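Comment préparer un palan à chaîne avant le levage d'une charge

Mise à jour : 31/10/2020

Dans ce guide nous expliquons les opérations à faire avant d'utiliser un palan manuel à chaîne de la série Hastix. Il concerne le modèle d'une capacité de 1 000 kg, mais la méthode reste la même pour les modèles plus petits. Le guide ne remplace pas la notice livrée avec l'appareil ni l'examen périodique par une personne compétente.

Ce qu'il faut avoir

Un chiffon propre, une brosse à poils souples, de l'huile pour chaîne, un pied à coulisse, des gants et le carnet d'entretien du palan. Une bonne lampe est aussi utile.

Étape 1 – Lire la plaque

La capacité maximale est inscrite sur la plaque du carter. Si la plaque est absente ou illisible, ne pas utiliser le palan. Il faut connaître le poids de la charge avec ses accessoires : une charge de 1 279 kg, par exemple, dépasse la limite de ce modèle et demande un appareil plus fort.

Étape 2 – Contrôler le point de suspension

La poutre, le chariot ou l'anneau doit supporter le poids du palan et de la charge ensemble. Le crochet supérieur doit être bien assis au fond de l'anneau, avec le linguet fermé. Ne jamais suspendre par la pointe du crochet.

Étape 3 – Nettoyer et examiner la chaîne

Passer la brosse sur toute la longueur, puis le chiffon. Regarder chaque maillon sous deux angles. Un maillon tordu, fissuré ou allongé suffit pour refuser la chaîne. Mesurer l'usure aux points de contact et comparer avec la valeur donnée dans la notice. Ensuite, mettre un peu d'huile – pas de graisse épaisse, qui retient la poussière.
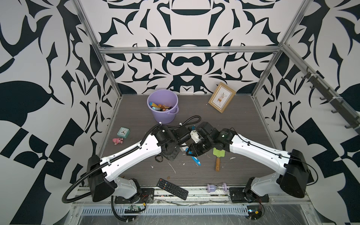
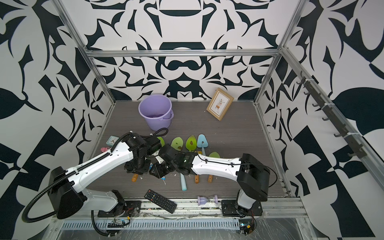 Deux bras robotisés et profilés en aluminium, parois à motif noir et blanc.

Étape 4 – Vérifier les crochets

Mesurer l'ouverture du crochet inférieur et la noter dans le carnet. Si elle a augmenté depuis la mise en service, le crochet a été surchargé et il faut le remplacer. Le linguet doit revenir seul à sa place.

Étape 5 – Faire un essai à vide

Tirer la chaîne de manœuvre dans les deux sens. On doit entendre un cliquetis régulier à la montée. Si le bruit s'arrête ou si la chaîne saute, mettre l'appareil de côté avec une étiquette « hors service ».

Étape 6 – Essai avec une petite charge

Attacher une charge de 40 kg environ, la lever de quelques centimètres et attendre deux minutes. Elle ne doit pas descendre. Personne ne reste sous la charge, même pour un essai court.

Après le travail

Remonter le crochet, essuyer la chaîne et ranger le palan dans un local sec. S'il a pris la pluie, le laisser sécher pendant 48 heures avant de le graisser de nouveau.

Pièces de rechange : crochets, linguets et chaînes sont disponibles au dépôt Grestitby. Indiquer toujours le numéro de série dans la demande.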